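3.2 조사 대상 및 자료 수집 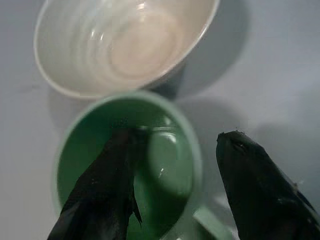 그림 4. 흰색 식기와 흰색 상판

저시력 고령자의 식사 환경에 관한 기존 연구는 주로 조도와 글자 크기를 다루었고, 식기와 식탁 사이의 명도 차이는 부수적인 변수로 취급하는 경우가 많았다. 본 연구는 이 명도 차이를 주된 변수로 두고, 가정 내 식사 공간에서 식기의 윤곽이 얼마나 쉽게 구별되는지를 조사하였다. 선행 조사에서 응답자들이 가장 자주 언급한 어려움은 그릇의 가장자리를 찾는 일이었으며, 국물을 옮겨 담거나 반찬을 집을 때 그릇 바깥에 음식을 흘린다는 응답이 그 뒤를 이었다. 그림 4와 같이 흰 그릇이 흰 무광 상판 위에 놓이면 테두리를 구별할 단서는 푸르스름한 그림자와 유약의 미색 정도로 줄어든다. 정상 시력을 가진 사람에게는 이 정도의 단서로 충분하지만, 대비 감도가 낮아진 사람에게는 그렇지 않을 수 있다. 본 연구에서는 이러한 조합을 저대비 조건으로 정의하고, 짙은 색 식탁보나 쟁반을 사용한 조합을 고대비 조건으로 정의하였다.

설문은 나크비(Naqvi) 지역 복지관 이용자와 그 가족을 대상으로 10월 한 달간 실시하였다. 배포한 설문지는 1417부이며, 이 가운데 응답이 완결된 1000부를 분석에 사용하였다. 문항의 절반 이상을 비워 둔 설문지와 동일 가구에서 중복 제출한 설문지는 제외하였다. 문항은 식사 공간의 조명, 식탁 상판의 색, 주로 쓰는 식기의 색과 재질, 식사 중 겪는 불편의 네 영역으로 구성하였다. 시력이 낮아 설문지를 직접 읽기 어려운 응답자에게는 조사원이 문항을 소리 내어 읽어 주었고, 이때 보기의 순서는 바꾸지 않았다.

설문 응답자 가운데 추가 조사에 동의한 259명에 대해서는 대비 감도 검사를 별도로 실시하였다. 검사는 스타논(Starnon) 검사표를 이용하여 양안 상태에서 진행하였으며, 평소 식사할 때 안경을 쓰는 사람은 안경을 쓴 채로 검사를 받았다. 검사 거리는 식탁에 앉은 자세에서 그릇까지의 거리를 고려하여 정하였다. 백내장 수술을 받은 지 6개월이 지나지 않은 사람은 시기능이 안정되지 않았을 가능성이 있어 대상에서 제외하였다.

3.3 가정 방문 조사

설문만으로는 실제 식탁의 상태를 알기 어렵다. 응답자가 "밝은 색"이라고 적은 상판이 방문해 보면 회색이거나 나뭇결무늬인 경우가 예비 조사에서 여러 차례 확인되었다. 이에 대비 감도 검사를 마친 사람 중 100가구를 선정하여 방문 조사를 실시하였다. 가구는 주거 형태와 동거인 유무를 기준으로 층화하여 무작위로 추출하였다.

방문 시에는 저녁 식사 직전의 식탁에서 상판과 식기의 휘도를 측정하였다. 측정에는 프로식(Prosik) 휘도계를 사용하였고, 같은 지점을 세 번 측정하여 중앙값을 취하였다. 조명은 거주자가 평소 쓰는 대로 두었으며 커튼도 조작하지 않았다. 유광 식기는 조명이 비치는 부분에서 값이 크게 올라가므로 반사광이 있는 지점을 피하여 측정하였다. 대비는 식기 테두리와 그에 인접한 상판의 휘도 차이를 두 값의 합으로 나누어 산출하였다. 그릇의 그림자가 드리운 쪽과 그렇지 않은 쪽의 값이 다르므로 두 방향을 모두 기록하고, 분석에는 낮은 쪽의 값을 사용하였다.

측정이 끝난 뒤에는 식사 준비를 주로 담당하는 사람과 반구조화 면담을 진행하였다. 질문은 식기를 고르는 기준, 식탁보나 쟁반의 사용 여부, 저시력 가족을 위해 바꾼 물건이 있는지에 관한 것이었다. 면담 내용은 동의를 얻어 녹음한 후 전사하였으며, 연구자 두 명이 독립적으로 부호화한 다음 일치하지 않는 항목을 협의하여 정리하였다.

3.4 면담에서 나타난 식기 선택의 경향

면담에서 식기의 색을 대비와 관련지어 설명한 가구는 드물었다. 흰 식기를 쓰는 이유로는 음식이 깨끗해 보인다는 점, 낱개로 사서 보충하기 쉽다는 점, 결혼이나 이사 때 한 벌로 받은 것을 계속 쓰고 있다는 점이 주로 언급되었다. 식탁을 바꾼 가구에서는 집이 넓어 보이도록 흰 상판을 골랐다는 답이 많았다. 식기와 식탁을 각각 다른 시기에 다른 이유로 선택한 결과 저대비 조합이 만들어진 것으로 보인다.

쟁반이나 개인용 매트를 쓰는 가구도 있었으나, 대부분은 상판의 흠집을 막거나 설거지 후 치우기 편하게 하려는 목적이었다. 이들 가구에서 대비가 높게 측정된 것은 의도한 결과가 아니라고 할 수 있다. 한편 우부스네스(Uvusness) 생활 지원 사업을 통해 짙은 색 매트를 받은 가구에서는 매트를 서랍에 넣어 두고 손님이 올 때만 꺼낸다는 답도 있었다. 물품을 지급할 때 용도에 대한 설명이 충분하지 않았을 가능성이 있으며, 이 점은 5장에서 다시 다룬다.

밥그릇과 반찬 접시의 경우 담기는 음식의 색도 영향을 준다. 흰 그릇에 담긴 쌀밥은 그릇의 안쪽 면과 구별하기 어렵고, 남은 양을 가늠하지 못해 숟가락으로 바닥을 더듬게 된다는 진술이 있었다. 다만 본 연구의 휘도 측정은 음식을 담기 전의 식기를 대상으로 하였으므로, 음식과 식기 사이의 대비는 분석에 포함하지 않았다.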